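In defence of the boring village bus

I've been meaning to write this since July, when they cut the Prullevcombe service down to 5 buses a day and told us we'd hardly notice.
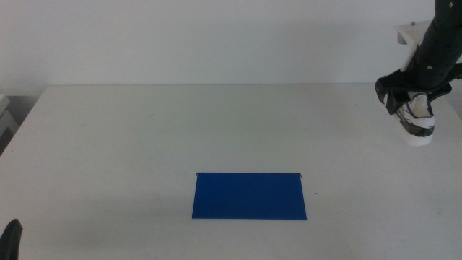
Lies Van Leeuwen wrote to me after my last column to say that I was being sentimental, that most of those buses ran half empty, and that the money would be better spent on a car-share scheme people might really use. She put it very politely, and she has a point about the empty seats. I've sat among them often enough, with my shopping on the one next to me!

But I can't get as far as agreeing with her. A bus with six people on it at eleven in the morning looks like a waste if you're standing on the pavement. If you're one of the six it's how you get to the dentist. My neighbour gave up driving after her eye operation, and she isn't going to book a lift from a stranger on her phone (she has tried, bless her, and ended up ordering something from a garden centre).

The council's own leaflet says the route cost £298 a day to run. Fine, that's money, and I pay my share of it. It also says 1,598 of us live in the village, and you can do the sum yourself — it's less than 20p each. I've lost more than that down the back of the sofa this week.

What bothers me most is the timetable they've left us with. The last bus back from Trirnus now goes at ten past five, so anybody who works until half past is stuck. Then the numbers drop, of course they do, and next year somebody will hold up a chart and say nobody wants the late bus. We had the same thing with the library van and the post office counter.

I'd happily see a smaller bus. I'd pay a bit more for my ticket too, and I'd put up with the long way round past the quarry if it picked up the new houses. Just run the thing when people need to go home, and give it a proper year before anyone gets the chart out.

Lies, if you're reading, I'm on the 10.40 most mornings and there's a seat going.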